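For our project we spent part of June at Foline, a small firm that packs meals for 802 customers, to see what the Serex system was changing for the people on the floor. We had expected worry about jobs, and there was some, but mostly people wanted to talk about their wrists (and lunch!).

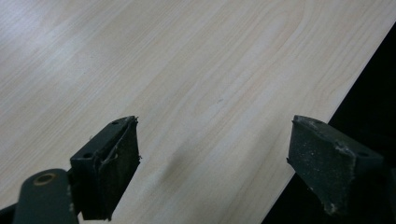
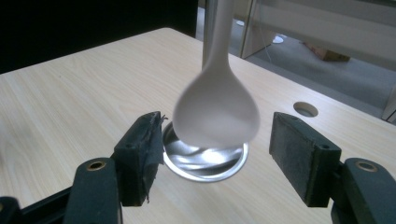
The old target was 100 trays a shift, all filled by hand. Now the staff spend much of that time teaching and checking -- slower work at first, and a few of them missed chatting across the bench. Others told us, quite happily, that they go home less sore. We would have liked another week to ask the night shift too.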